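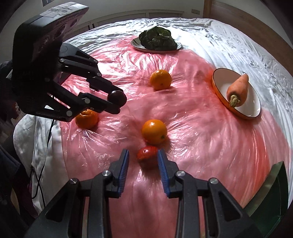

Fruit bowl
21 November 2023 - by Bonifacio Montoya
Print | E-mail

A fruit bowl is a wide, open dish used to keep fruit in plain sight, on the theory that people eat what they can see. The theory holds up well for grapes and poorly for pears, which are hard until the afternoon they turn to mush.

Bananas give off ethylene gas and hurry their neighbors along, so many households hang them on a hook. Citrus keeps longer in the refrigerator - where it is promptly forgotten. Bowls also collect keys, batteries and mail.

21 shares | 4 comments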